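4. Small waste and the furniture of shared lounges

4.1 Background to the observations

The earlier sections considered the lounge as a room between the street and the guest room. In this section we look at a more modest matter, the small waste which guests leave in such a lounge, and the way the furniture invites them to leave it. Our material comes from two hotels in Troltstead, the Clolla and the Clasent. Both keep a lounge on the ground floor with seats, carpets and low tables in an older style, and both allow visitors who do not stay the night.

The housekeeping departments gave us 217 log entries concerning the lounges. We also received 121 completed questionnaires from guests. The logs were not made for research. An entry can be one word ("tissues") or a full sentence with the hour and the name of the seat group, and we kept the original wording in our coding.

Paper tissues and napkins are the most common subject in the entries. A guest who has used one does not wish to keep it in a pocket, but also does not consider it serious enough to walk to the bin in the corridor. In the questionnaires, several guests wrote that they "put it down for a moment". The same guests did not regard this as leaving waste.
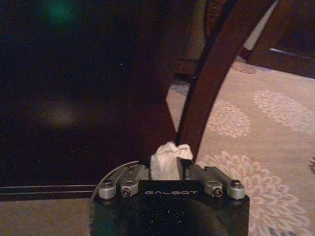

Figure 3. Crumpled tissue or paper napkin, the item type named most often in the logs.

4.2 What guests count as waste

The word "waste" created some difficulty. In our first version of the questionnaire we asked whether the guest had left waste in the lounge, and almost every answer was negative. We then replaced the question with a list of articles, and asked only whether the guest had left any of these behind. The answers became longer and, in our opinion, more useful. A newspaper is left as a kindness to the next reader. A cup is left for the staff, because serving and clearing are seen as one service. A tissue belongs to neither group, and guests explained it with more words than any other article.

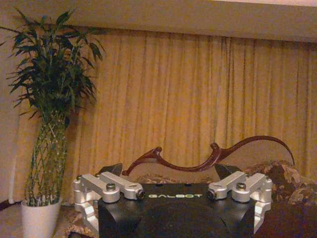
Bottles are a different case again. They are carried in from outside, so the staff at the Clasent are not certain whether they may remove them. The rule there is to wait until the guest has left the seat group, but the logs show that this moment is hard to judge - a coat on a chair is enough to delay the removal until evening. At the Clolla the rule is simpler and every bottle without a person beside it is taken away. Guests complained about both rules.

4.3 The role of the table

Yordanov tables, as the staff call the console type after the local workshop, were bought for decoration and stand near the seats. Their height and their wide top make them convenient for the hand of a seated or passing person. We found no entry in which a guest asked for permission to use such a table, although one respondent described it as "too good for my cup" and placed the cup on the carpet.
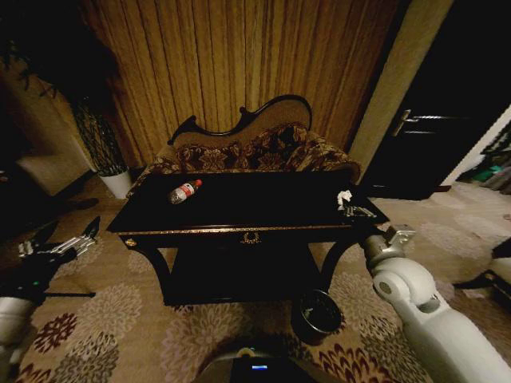

Figure 4. Black console table with gold trim, in front of a settee; a plastic bottle lies on the top.

A glossy dark surface may also influence the behavior of the staff. Several entries mention marks and rings on the tops, and these entries are written more carefully than those about the carpet. We do not claim that dark tables receive more waste. The logs do not permit such a comparison, as the two hotels name their furniture differently.

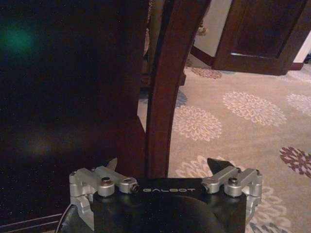

Troltstead, 2019-06-28

Note to section 4. After the first draft was circulated, the Clasent informed us that its log for August had been kept by temporary staff, who used a shorter form with no field for the seat group. We have kept these entries in the total but removed them from the discussion of tables. The coding scheme is otherwise unchanged, and the wording of the revised questionnaire is given in the appendix.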